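Around the Kitchens: laying the table at Smits Lane

Those of you who have been reading since October will remember that we promised to get round as many kitchens as would have us, and to write a little about how people really eat in them. We have had a lovely response from all over Liturbridge, and I am sorry to anyone still waiting for a visit. This time it is the turn of the shared kitchen at Smits Lane, where Albertina Pacheco kindly let us in and gave us far too much to eat.

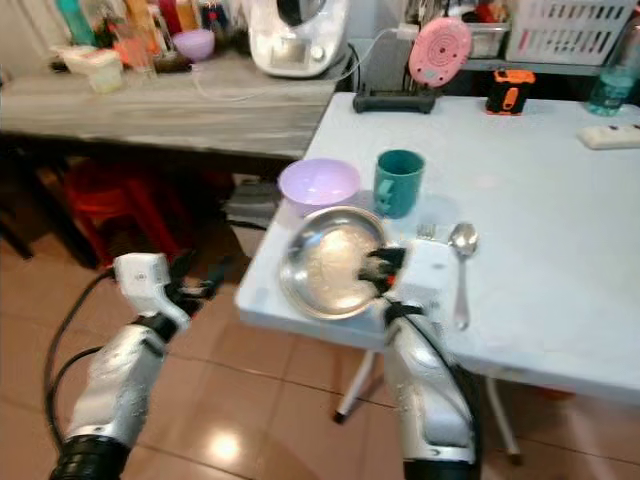
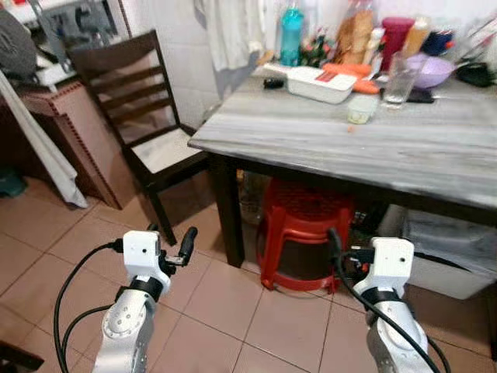
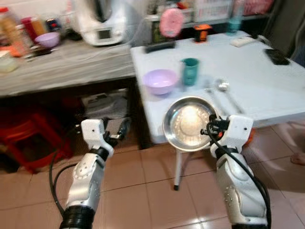 The kitchen at Smits Lane, with a lavender or light purple bowl on the table in all three. The fork and spoon are in the first and last, and the carrots are in the middle one.

I should say at the start that Albertina doesn't believe in keeping things for best. She grew up in a house with a glass-fronted cabinet full of china that came out at Christmas and for the priest, and she made up her mind quite early that her own table would be laid with whatever was strong, cheerful and easy to wash. So it is a steel plate for the rice, a coloured bowl for the dal or the soup, and a mug that can take a knock. I came home and looked at my own cupboard (the good plates at the back, the chipped ones at the front) and felt rather ashamed of myself!

The steel is the part I had most questions about, having been brought up on pottery. Albertina says you want a plate with a proper lip to it, shallow but not flat, so that the gravy stays where you put it. She washes hers in hot water with a drop of ordinary washing-up liquid and dries it straight away with a cotton cloth, and that is the whole secret of the shine. If it has gone cloudy, a spoonful of vinegar in the rinsing water will bring it back. She is quite firm about wire wool and will not have it in the building.

Bowls are a different matter. Plastic ones are light and they stack, and the younger children can carry them to the table without anyone holding their breath, but they do hang on to turmeric. Her answer is a paste of bicarbonate of soda and water, left on for 30 minutes and wiped off with a soft cloth. I have tried this at home on an old Bilter tub that had been orange for as long as I have owned it, and I am pleased to report that it is now a sort of pale apricot.

We had a long talk about cutlery as well. Bevan Rakena, who cooks there most often after Albertina, likes the fork and spoon side by side on the right, the way his aunties did it, and he will go round after other people and move them. Albertina puts hers down wherever there is room. They have been having this conversation for 3 years and I don't think either of them would enjoy winning it.

The table itself gets used for everything, as kitchen tables do. Phones get put down on it, and bottles find their way to the back and stay there. The rule at Smits Lane is that whoever is laying up moves things back a bit and whoever is eating leaves them alone, and when there are 12 people wanting their tea that is as much order as anyone can hope for. Afterwards the top is wiped down with a damp cloth, always towards you, with your other hand cupped at the edge for the crumbs.

Bevan's carrot salad, by popular request: grate the carrots coarsely, squeeze over half a lemon, add salt, a little sugar and a good handful of chopped coriander, then heat a spoonful of oil with some mustard seeds until they pop and tip the lot over. Eat it the same day. It goes well with plain rice and yoghurt, and it went very well with the second helping I said I didn't want.

If you would like us to come and see your kitchen, please leave a note in the box at the Limik Road library or telephone the office and ask for extension 909. There is no need to tidy up first.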